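Inicio Noticias Móvil Guías Torneos Foro Contacto

Soltley abre la temporada de gremios de Dreltari con un mapa nuevo y cambios en las invocaciones

13 de noviembre de 2022

El estudio Soltley ha publicado la actualización de otoño de Dreltari, su juego de cartas y combate por turnos para móviles. La descarga ocupa 555 MB y ya está disponible en las dos tiendas principales. Los jugadores que no la instalen podrán entrar en su cuenta y consultar su colección, pero no participar en combates contra otros usuarios.

La novedad principal es la guerra de gremios. Hasta ahora los gremios servían para intercambiar cartas y poco más. A partir de esta versión, cada gremio de hasta 50 miembros puede inscribirse en una liga y disputar el control de Ukden, un mapa dividido en provincias que se conquistan por turnos de doce horas. Cada miembro dispone de tres ataques por turno, y los que no se usan se pierden.

«Queríamos que un gremio pequeño pudiera defender una provincia sin tener a nadie conectado de madrugada», explica Wenche Moen, directora de diseño. Para ello, las defensas se colocan con antelación y funcionan de forma automática. El sistema se probó durante octubre en un servidor cerrado con 400 cuentas.

También cambia el portal de invocación. El precio de la invocación múltiple baja a 2220 cristales y se añade un contador visible que indica cuántas tiradas faltan para obtener una carta legendaria garantizada. El contador se conserva entre eventos -- antes volvía a cero con cada portal nuevo --, una petición habitual en el foro oficial desde el lanzamiento.
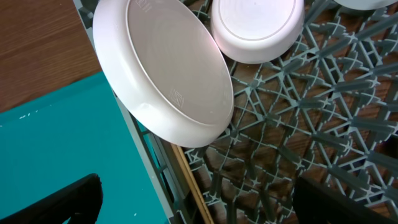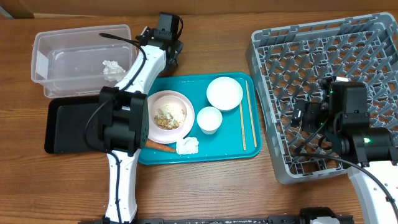 En cuanto a personajes, llega Eklund, un guardián de hielo que absorbe parte del daño dirigido a la carta situada a su izquierda. Se consigue gratis al completar la campaña de Ukden en dificultad normal. La versión mejorada, con una segunda habilidad que ralentiza a toda la fila enemiga, exige terminar la campaña en difícil o cambiar fragmentos en la tienda del gremio.

Ronja Rustad, responsable de equilibrio, confirma que se han retocado varias cartas antiguas. Las de tipo veneno pierden un turno de duración, y los arqueros recuperan el golpe crítico que se les quitó en verano. Quienes hayan mejorado cartas de veneno podrán reiniciarlas una vez sin coste y recuperar todos los materiales. La opción aparece en la ficha de cada carta.

La acogida ha sido desigual. Gemma Tedesco, capitana de uno de los gremios italianos mejor clasificados, valora el mapa pero critica los emparejamientos: «En la primera ronda nos tocó un gremio que llevaba dos días creado. No fue divertido para ellos ni para nosotros». Soltley responde que la liga inicial reparte a los gremios al azar y que la clasificación contará a partir de la segunda.

El portavoz del estudio, Akash Khurana, reconoce además un fallo que cierra la aplicación en algunas tabletas al ampliar el mapa. Mientras se prepara el parche, recomienda desactivar las animaciones de niebla en el menú de gráficos. Los ataques perdidos por este error se devolverán al buzón de cada jugador al terminar el turno.

La inscripción en la liga la hace el capitán del gremio desde la pestaña Guerra y requiere un nivel mínimo de cuenta de doce.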